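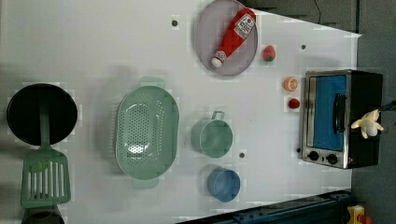
Figure 1. Toy kitchen set on a white table, with frying pan, slotted spatula and colander.

Lukumay: a web comic in short chapters
Project report by Mahtab Zamani
Supervisor: Kirsty Rowbotham

1. Aim
The aim of my project was to write and draw the first part of a science fiction web comic and to publish it on a free reading site. I wanted to learn how a long story can be divided so that a reader who comes only once a week does not lose the thread.

2. The story
Lukumay is a mining moon in the year 3907. Sirko, a young map maker, is sent there to measure a tunnel which is missing from all company papers. She meets Grukidier, an old pilot who was declared dead before she was born. The company, Wostavis, would like both of them to leave. I planned the plot in 3 parts, and only the first is finished.

3. Method
I wrote the full script before drawing, and this took me until March. The pages were drawn in ink, scanned at 300 dpi and lettered on the computer. In total there are 56 pages. My supervisor read each chapter and marked the places where she did not know who was speaking.

4. Difficulties
The dialogue was harder than the drawing. In my first version Grukidier explained the history of the moon during four pages, and it was very slow to read. I cut this to one page and moved the rest to small signs on the tunnel walls. Also the tunnels looked too similar, so I gave each level its own kind of lamp.

5. Next steps
I will redraw the opening chapter, as my style changed after it. The second part begins when Sirko finds the lower gate.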